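How to Wash a Wool Sweater in a Machine and Still Own a Sweater Afterward

I have shrunk four sweaters in my life. One went to a neighbor's terrier, who wore it well. The method below is what I settled on after the fourth, a gray crewneck I bought in Kellness and had worn exactly twice.

It works for ordinary wool and wool blends. If the label says dry clean only, believe it, or at least don't write to me.

What you need

A machine with a wool or hand-wash cycle
A zippered mesh laundry bag, bigger than you think
Liquid wool detergent
Two bath towels
A flat place to leave a damp sweater where the cat can't get at it

Step 1. Read the label

All of it, including the side in the language you don't speak, which is sometimes the only side that hasn't faded. You're looking for the little tub of water. A number in the tub is the top temperature. A hand in the tub means hand wash, and most wool cycles are gentler than my hands ever were. A tub with an X through it means stop reading this page.

Step 2. Deal with the spots first

Dab, don't rub. Rubbing wool is how felt gets made, and there are people who do that on purpose. A drop of the detergent in cool water, pressed on with a white cloth, will shift most food. My friend Nkrumah Fiadzo swears by dish soap for salad dressing, and his sweaters look better than mine, so make of that what you will.

Step 3. Bag it

Turn the sweater inside out, fold the arms in across the front, and fold the whole thing once. Slide it into the bag so it lies loosely. If you have to kneel on it, get another bag. One sweater per bag, and nothing else in there to keep it company - socks least of all.

Pull the zipper all the way shut. If yours has a small elastic loop or cover at the end, tuck the pull under it. A zipper left open an inch will be open a foot by the rinse, and then you've washed a bag and, separately, a sweater.

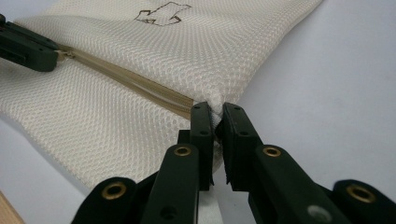 Step 4. Set the machine

Wool or hand-wash cycle, cold water, spin speed at 400. If your machine's lowest spin is higher than that, choose no spin at all and let the towels do the work. On my old Furkum the wool cycle takes 22 minutes, most of which it spends sulking.

Measure the detergent by the bottle, then use a little less. Skip fabric softener. Wool is already soft, and if yours isn't, softener won't talk it around.

Step 5. Get it out promptly

Don't leave it sitting in the drum while you finish an episode of something. Lift it with both hands from underneath. A wet sweater hauled up by one cuff will end up with one arm for you and one for a much taller relative.

Step 6. Roll, then dry flat

Lay the sweater on a towel, roll the two up together like a jelly roll, and press down along the length. Swap to the second towel and do it again. Then spread it flat, nudge the shoulders and hem back where they belong, and leave it alone. Turn it over the next morning. Keep it off the radiator and out of the sun.

Do not use the dryer. See the terrier.

If it came out smaller anyway

Soak it in cool water with a capful of hair conditioner for half an hour, press out the water, and ease it back to shape while it's damp. You may get half a size back. You may also get a sweater that smells like coconut.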